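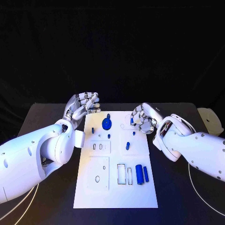 Open Afternoon at the Unar Workshop – Gallery

In September we opened our workshop in Habte to visitors for one afternoon. About 610 people came, many more than we had expected, and for a while the line went down the stairs and out to the bicycle stands. We thank everyone who waited so patiently. The demonstrations were given by Ayantu Teshome, who builds the control software, and Annelies Riedl, who is responsible for the hands.

The assembly table
Two white arms, a white board and a set of blue parts. The task for the robot is to bring pegs and cylinders to the right openings, and most visitors stayed longer at this table than at any other. When the picture was taken, the right hand had its fingers curled around what seems to be a small blue piece, while the left hand was held over the other corner of the board with nothing to touch.

The blue wheel stands between the two hands, with a short post on its top. Annelies was asked many times why the wheel is harder than the pegs. Her answer was that a peg forgives a small error in the angle and a wheel does not.

On the lower part of the board there are two empty slots, one wide and one narrow, and next to them the thick and the thin blue cylinder. A boy from the Fekico school wanted to know if the robot could confuse them. Ayantu told him yes, and that it had done so in the morning rehearsal.

Some guests liked the inside of the arms more than the task itself. Near the right wrist the casing is open and one can see the colored wires. We had a good talk there with two retired electricians, who gave us their opinion about our cable work – it was not only praise.

For those who asked
Each demonstration took 20 minutes, with time for questions after it. The board was made for us by Rusum, and we do not sell it. The next open afternoon will be in spring, again with free entry. Groups of up to 30 persons are welcome, but please write to us before you come.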